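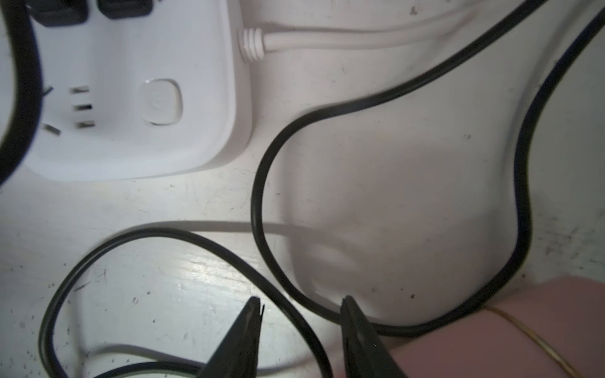

Clikdale Power Strip, White
Item 269
Made by Prutov, sold and shipped by Breathnach Home Supply, Pondgate

In stock. Ships from our Pondgate store.

We've sold a good many power strips over the years, and for most of that time we treated them the way everybody does, as something you grab on the way to the register and shove behind the couch when you get home. Then we started using the Clikdale at our own repair counter, where things get plugged in and pulled out all day long, and we got a little attached to it. It's a plain white strip with rounded corners and a white cord, and it does the ordinary job very pleasantly. We think you'll like having one (or a couple, if your house was built back when a bedroom got a single outlet and you were expected to be happy with it).

The thing we like best is the push button. It sits right next to the outlet, it's a rounded square, nice and big, and it's raised just a little above the plastic so you can find it with your thumb without getting down on your knees with a flashlight. The symbol on it is molded in the same white as the rest, so there's no printing to rub away. If you're someone who turns the coffee maker off at the strip every morning, you'll appreciate that more than you'd expect to!

The outlets will take the usual three-prong plugs, and there are openings for two-pin plugs too, so lamps and phone chargers and the older stuff all have somewhere to go. The three-prong slots are set at a slant. That takes a day or so to get used to if you've only ever had straight ones, but it does mean a cord can head off at an angle instead of lying right across its neighbor. Please match the plug to the opening and don't force anything. If a plug won't go in with a gentle, steady push, it's the wrong opening.

Where the cord comes out of the end of the strip there's a ribbed collar, and we always point it out to people in the store. A cord that gets bent hard in the same place every day is going to complain sooner or later, and the collar lets it curve more gradually. The cord itself is 9 feet long, enough to come out from behind a bookcase, go along the baseboard and still reach the desk without being pulled tight.

Details

Color: white, with white cord
Cord length: 9 feet
Total load: up to 2000 watts
Switch: push button
Use: indoors, dry rooms only
Warranty: 2 years, from Prutov
Item number: 269

Figuring out your load

Turn over whatever you're planning to plug in and look for the wattage on the label, then add it all up. A desk with a lamp, a laptop, a monitor and a couple of chargers won't come anywhere near the limit. Anything that makes heat is a different story. Space heaters, toasters, irons and hair dryers belong in the wall, please, one at a time, and so do window air conditioners. We know it's tempting on a cold morning. And don't plug one strip into another, even for just an evening.

Living with a lot of cords

We get asked about this at the counter nearly as often as we get asked about the strip itself. Black cords on a white surface show up very clearly, and once you have a few of them looping over one another it can be quite a job to work out which one belongs to the printer. A bit of masking tape near each plug with the name written on it does wonders. Let the extra length lie in loose, wide loops and resist the urge to wind it up tight and cinch it, especially with anything that runs for hours. Bulky charger blocks are easiest to manage if you find them a spot first and fit the slimmer plugs in afterward.

When you take a plug out, hold the plug and not the cord. You've heard it before from your mother and now you're hearing it from us.

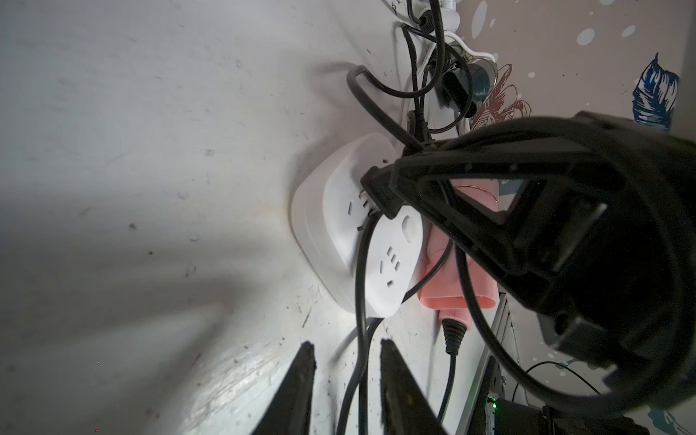 A customer who bought two of them in August wrote to say that the slanted outlets had bothered her for the first week and that she now wished the ones in her kitchen wall were the same. She did have one complaint, that white is a hard color to keep nice in a workshop, and she asked whether we would ever carry it in gray.

We've passed the gray question along to Prutov, and so far white is what they make. White does show smudges, we won't argue with her there. To clean the strip, switch it off, unplug it from the wall, take everything out of it, and wipe it down with a cloth that's barely damp. Keep sprays well away from the outlets. Let it dry completely before it goes back in. For dust in the slots, a dry, soft brush is plenty, used with the strip unplugged.

Setting it up

Put the strip on something flat and hard, where air can get around it. Under a rug is a bad place, and so is the gap between a mattress and the wall, or anywhere it could get dripped on. Leave the button where you can reach it. If you're setting it on a workbench or a tabletop, turn it so the cord leaves from the back and the plugs point away from where your hands will be working. It's a small thing, but you won't be dragging your sleeve through the wires all afternoon.

If the strip ever feels hot, smells odd, or holds a plug so loosely that it wiggles out, stop using it and bring it back or send us a note. The same goes for a cracked case or a nick in the cord. Please don't tape it up and carry on.

Shipping and returns

Orders go out from Pondgate on weekdays, packed in a plain cardboard box with the cord folded and tied. Take the tie off before you use it. If you change your mind, send it back unused and we'll refund what you paid for it. Warranty claims can come through us too, just keep your receipt and have the item number handy.

Goes well with: Clikdale cord labels, Clikdale baseboard clips (white)

Page updated 2022-10-22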